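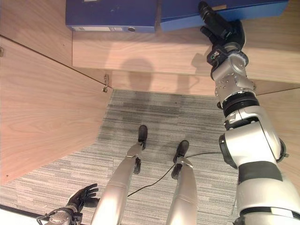

Right hand at the front edge of a binder box, shelf task, head camera view.

Rekel Shelf Handling Set
README, release 3

Contents
What this is | Where it was recorded | Tasks | Files | Labels | What changed for the staff | Known problems | Use and contact

What this is
Recordings of a humanoid robot handling binder boxes on office shelving. The set was made at the records office of Plotavov, a property management company, during a trial of automated filing. It holds 192 episodes from 12 recording sessions. Each episode covers one attempt at one task, including the attempts that failed.

We publish it for people working on manipulation in ordinary offices, and for anyone who has to plan a trial like this one and wants to know what it did to the working day.

Where it was recorded
All sessions took place in the records office, at wooden shelving with carpet underfoot. The robot works standing. Lighting is the normal office lighting and was left as the staff had it, so shadows from the head and arms fall on the wood in many episodes. Sessions ran on Thursday mornings and ended before the phones opened at 10:00.

Tasks
reach_box: bring the right hand to the front of a named box and make contact
pull_box: draw the box toward the shelf edge and stop before it tips
return_box: push the box back in line with its neighbor
swap_box: exchange the positions of two boxes

Most boxes are blue, in more than one shade. Left-hand contact with a box is rare. The left arm is recorded in every episode all the same, and its joint values are valid.

Files
episodes/ one folder per episode, numbered in recording order
episodes/*/head.mp4 video from the head camera
episodes/*/joints.csv arm and hand joint positions
episodes/*/notes.txt operator notes, often empty
splits/ train and test lists, divided by session
labels.csv one row per episode

Session 8 has no notes files. The tablet used for them was not charged.

Labels
Outcome is one of done, partial, failed or stopped. "Stopped" means a person ended the attempt, for whatever reason. Chaltu Gidey labeled every episode, and Bezawit Lencho checked the ones marked partial. Where they disagreed, the stricter label was kept. A box left sticking out past the shelf edge counts as partial even if the rest of the task went well.

What changed for the staff
Before the trial, clerks pulled and refiled boxes themselves between other jobs. During it, requests went into a queue in Arnex, the office's existing ticket software, and the robot worked through the queue in the early part of the morning. Clerks reported less lifting above shoulder height. They also reported more checking: each refiled box had to be confirmed by a person, and that task was in no one's job description at the start. It has since been written into the senior clerk role.

Two habits had to change. Boxes used to be put back wherever there was room, which a person can work around and the queue could not. And papers for a box could no longer be left lying on top of it – they went into a tray by the door. Some clerks liked the new order and some found it slow, in particular when a tenant was waiting on the line for a document.

No positions were cut during the trial. Filing hours were moved to scanning, a job that two of the clerks had asked for and one had not. Staff could ask for any session to be left out of the release. One session was withdrawn this way and is not counted in the figures above.

Known problems
The arm hides a large part of the right side of the view during contact. Do not rely on video alone to judge grip.
Box labels are too small to read in many episodes.
Cables on the floor are visible in some episodes and are not annotated.
The test split has few swap_box episodes.
Clock drift between video and joint files was corrected with the Kiều alignment script, included in tools/. Corrected times are in the column t_adj – use that one.

Use and contact
Free for research and teaching. Ask before commercial use. Do not use the recordings to assess the work of individual employees.

Corrections to labels go to Chaltu Gidey, all other questions to Bezawit Lencho. The next release is planned for February and will add notes for the partial episodes.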